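3.2 Handling of rolled gauze at a table

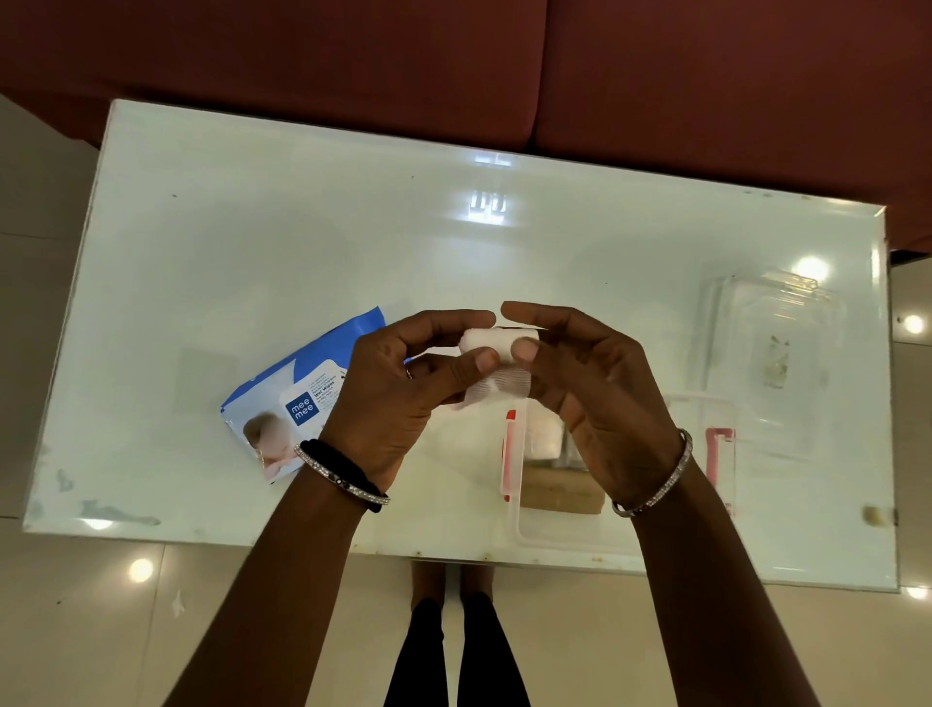

Figure 2. Unrolling a gauze bandage above a glass-topped table. The loose end hangs between the hands.

3.2.1 Task and materials

The second task in the home dressing study concerned the preparation of a length of gauze from a new roll. Participants were asked to find the loose end, open out enough material for a simple wrist dressing, and put the roll down in a state in which it could be used again. No instruction was given on which hand should hold the roll, on posture, or on whether the table should be used as a support. The task sheet named the end state only.

Gauze was chosen over elastic bandage for two reasons. It is the material most often found in the household kits surveyed in Section 2, and its open mesh makes small errors of tension easy to see. When the strip is pulled unevenly, the mesh skews toward the tighter edge and the strip narrows. Elastic bandage recovers from the same error and hides it. Rolls were taken from a single lot supplied by Meltberg, each with a stated length of 400 cm. The loose end was not taped. Each roll was removed from its wrapper before the task, so that opening the wrapper, treated as a separate task in Section 3.4, would not add to the handling time.

Sessions took place in living rooms and kitchens, at whatever table the household normally used for small jobs. Tables were not cleared to a standard layout. Wipes, tissues and other care items were left where the participant had put them, on the grounds that a dressing at home is seldom prepared on a bare surface. The packet of wet wipes lying beside the hands in Figure 2 is typical of this. Rings, bangles and wrist bands were also left on. Kamel, the earlier protocol on which ours is based, required bare hands and wrists, and its authors noted that participants found the removal of jewelry intrusive.

3.2.2 Coding of grips

Handling was coded from the moment the roll left the table to the moment it was set down. The unit of coding was the hold, defined as a period in which neither hand changed its contact with the gauze. Holds shorter than half a second were merged with the hold that followed. In all, 1881 holds were coded across 64 sessions.

Three forms of support were distinguished. In a raised hold, both hands keep the roll clear of the table. In a resting hold, the roll lies on the surface and is turned by the fingers. In a mixed hold, one hand keeps the roll on the surface while the other lifts the strip. Figure 2 gives the raised form, with one hand at each end of the roll, the left thumb against the underside and the fingers curled over the top. The right hand has a pinch on the opposite side, with the thumb on the gauze. The unrolled part hangs down toward the table.

The position of the strip was coded separately from the grip. A strip was recorded as hanging if its lower end was free, as laid if it rested flat on the table, and as gathered if it was bunched in the palm or between the fingers. Hanging and laid strips could occur with any form of support. Gathered strips occurred mostly in raised holds, in which there was nothing else to take up the slack.

3.2.3 Observations

The raised hold was the most common opening move. Most participants picked up the roll with one hand, brought the other to it at chest height or just above the table, and turned the roll until the loose end showed. The end was found by sight in some sessions and by touch in others. With untaped gauze the outer layer clings to the layer under it, and several participants first lifted a few threads from the middle of the strip. This mistake was corrected quickly but left a visible snag in the mesh.

Once the end was free, behavior split in two directions. One group went on unrolling in the air and let the strip fall by its own weight. This was the faster method. It gave an even strip for the first few turns, after which the roll tended to slip in the holding hand and release more material than was wanted. The other group lowered the roll and worked along the table. These participants took longer but made fewer adjustments, and the strip they produced was easier to fold back.

The surface had an effect that we had not planned for. On smooth tops, including glass, a laid strip slid when the roll was pulled, and a second contact was needed to pin it. On cloth-covered tables the strip stayed in place but picked up lint. White gauze on a pale top was also harder to follow by eye - two participants overran the edge of the table without noticing. We did not vary color or finish in a controlled way, and these remarks should be read as notes for later work.

Objects near the hands were moved less often than expected. Participants tended to work over or beside a packet until the strip reached it, and only then push it aside with the back of the hand or the wrist. Contact between the strip and a nearby object was coded as a touch event. Touch events were more frequent in raised holds with a hanging strip, because the lower end swung as the roll turned.

Bangles and bands caused little trouble in this task. Snags on jewelry were rare and were confined to the end of the task, when the strip was being wound back. The Briletar coding guide treats any snag as a failed attempt. We recorded it as an interruption and let the session continue.

3.2.4 Rewinding

Rewinding was the least uniform part of the task. Some participants rolled the strip back against the thumb, some laid it flat and rolled toward themselves, and some folded the slack and tucked it under the last turn. Rolls that had been rewound in the air were looser and less even at the sides. The Nakar tension scale, designed for elastic material, did not separate these cases well, and its scores are left out of the comparison in Section 4.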